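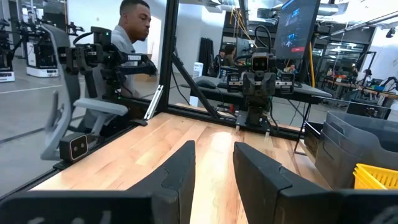

Butcher block and a black arm at the far side.

Spent my whole evening on the Hjaltested map mod again. Version 5 is out and the harbor finally has water in it. Before this you drove across a gray void and called it fog.

Credit to Aarti Kaushik for the water. I did the signposts. Three of them are even facing the road.

Install note: delete the old Lillby folder first. If you don't, you get two churches in the same spot and the game picks a winner by crashing.

Traffic is still capped at 900 cars. I tried 2000 and every taxi in town drove to the same parking lot and stayed there. Kind of moving, if you like taxis.

To the person asking for trains: the tracks are painted on. Please stop waiting at the station.

Dariusz Krajewska is redoing the tunnel lights, so the tunnel is dark until July. Use your headlights. Yes, the H key. No, I can't make it a different key.

Bug reports go in the pinned thread, with your log file. "It broke" is not a log file, Lawal.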